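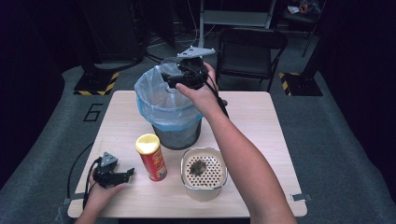

Right hand over the bin, left hand waiting: tidying the table at bay 6.

G'day from the Galtham end of the building. I was asked to write a few words for the newsletter on how the Susden work is going, and as I've spent most of February with a gripper in each hand I suppose I'm as qualified as anyone.

For those of you over at Grernport who haven't been by, the short version is that we tidy tables. Over and over. We pick things up with hand-held grippers, put them where they belong, and every go gets recorded so the sorting arms can learn the job from us. My best day so far was 198 recordings, and I slept very well that night. The whole crew got to 2,411 by the end of the month, and there was cake (lemon, from the good bakery, gone by ten past three).

I'll admit I was dubious. I came across from the returns benches, where I'd been clearing and sorting for years, and when Govindasamy first told us the arms were coming I went home and updated my résumé. A few of us did. We'd all heard "it'll just take the boring bits" before, and the boring bits were how we paid the rent! So I'd like to be fair about what has changed and what hasn't.

The biggest change is how slow I've become. On returns you grab, you chuck, you grab again, and your hands know the way without being told. With the grippers you've got two fingers a side and you have to think about the approach. Come in crooked and a round can scoots off across the table. Come in too high and it tips. I spent my first week knocking things over and saying words that I hope weren't recorded. Now I square up, open wide, lower, pause, close, and I catch myself doing it at home with the sauce bottle.

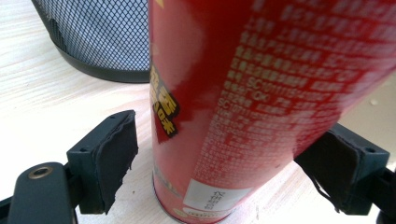

Nearly there: open fingers either side of the red can, pads not touching yet.

That little gap before the pads touch is the part I've come to care about most. If you rush it the recording is no use, and I can now tell a good one from a bad one before I've let go. The pads do get ragged along the edges, so please, if you're on the early crew and you see a strip hanging off, put it on the whiteboard so we can get it sorted. Same goes for cables. Tuck them clear before you start, and have a look where they've ended up before you step back.

The second change is that we get asked things. When the arms were being set up at Grernport, somebody rang through to find out why we turn certain containers before lifting them, and it took three of us and a long lunch to work out the answer (you turn it so your wrist isn't bent when you let go). I'd done that for years and never said it out loud. It was nice, having someone write it down.

What hasn't been settled is the rosters. We've been told returns keeps its people up to the end of the current agreement, and two of the bench jobs have been regraded to include recording and checking, with the pay to match. After that it's anyone's guess, and I'd sooner say so here than pretend. I asked whether there'd be fewer of us on benches once the arms are running, and the answer was "probably, over time". I didn't love it, but it was a straight answer and I've had worse. If you want in on the regraded jobs, get your name down now — the training is paid and you don't need any computer background. I certainly had none.

My shoulders are better, for what it's worth. There's a lot less lifting, though my thumbs have taken up the complaining. We've asked for a proper break after every 100 recordings and that's being trialled on the afternoon shift first.

If you'd like a go, drop in on Thursday after morning tea. Closed shoes, sleeves rolled up, and leave your coffee on the bench by the door.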